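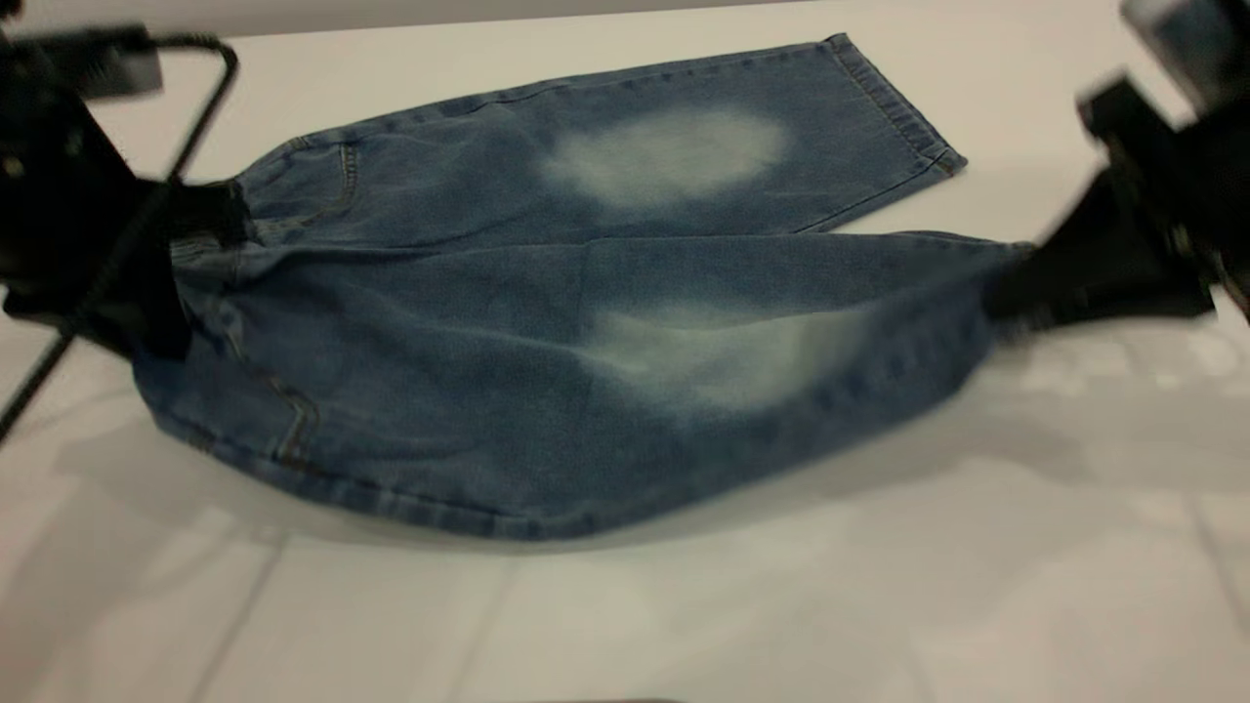
About Cludis

Hi, I'm Anežka Kopecký, and I started Cludis with Oldřich Matoušek because we both hate folding laundry (me a bit more than him!). There are 6 of us now, and we teach robot arms to do chores.

So can a machine do your wash yet? Sort of! Towels go pretty well. Jeans are still a pain – they're heavy, they sag in the middle, and one leg always wants to hide under the other. Our best run so far is 102 pairs before somebody had to step in, and it was slow going.

Shirts are next, starting in June. Come by and watch, or write to Emília Skála at the front desk.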